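Zendlow Map Editor – Community Help

Snapping turned itself off after the September update?
Asked by Illia Hutsuliak

My walls used to land on the grid. Now they land near the grid, which my players have noticed, as their dwarf can walk through the kitchen. Map is 346 squares wide, and I've redrawn the tavern 2 times. Restarting did nothing.

Reply from Pukolmont
Hold Alt while you draw. Works for me – on the old version, anyway.

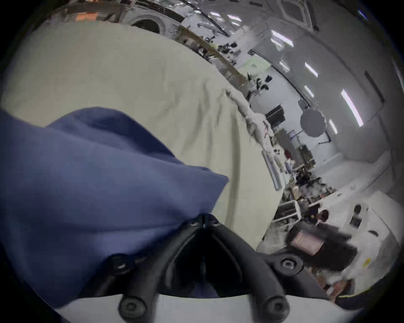
Does snapping get saved with the map or with the program?

It's saved with the map. Open Map Settings, go to Grid, tick Snap Walls, then save before you close the panel. Old maps load with it unticked after the update.

Reply from Kudthorpe
Same problem, except mine is tokens. Following. Also the undo limit is still 20, if anyone's taking complaints.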